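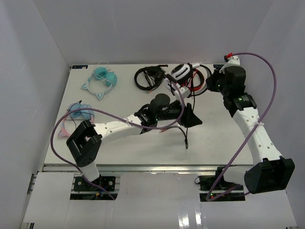

Home | Module | Handouts | Lab visits | Contact

Handout 4: Notes from the open day at Grakerell

Last updated: 2023-03-16

Read these notes before the write-up session. Troels Hafþórsson gave the tour; Lærke Brøndum ran the bench demonstration.

1. The cell

Two arms are mounted side by side at the front of a white table inside a boxed enclosure. Each base passes through an opening in the front panel. The links are white and perforated, the joints are black servo units, and each arm ends in a black gripper. The walls are pale and plain, which makes it easier to separate the objects from the background.

2. The task

The object set for the day was headsets. Several lie on the table at once, one with cat ears and turquoise cups. The operator drives both arms by hand from a second station and each attempt is stored as one episode. The Grakerell set holds 1,096 episodes, of which 110 were kept back for testing. Episodes are stopped at 30 seconds.

3. Points raised

Cables. A headset is a rigid body with a flexible one attached. The lead can catch on a gripper or on another headset, and its position is hard to predict from the previous step.

Arm cabling. The purple cables run outside the links in wide loops. Valdemar Frandsen asked whether they limit the wrist. Brøndum's answer was that slack is set for the full range of the joint and checked at the start of a shift.

Grasp choice. Headband grasps are preferred to cup grasps. Compare with the Akotden results from lecture 3.

4. For the write-up

Sketch the joint layout of one arm and mark the axes. State where the two workspaces overlap. Maximum 18 lines of text, sketch excluded. Hand in to Albertina Correia.

Shares: 3 | Comments: 0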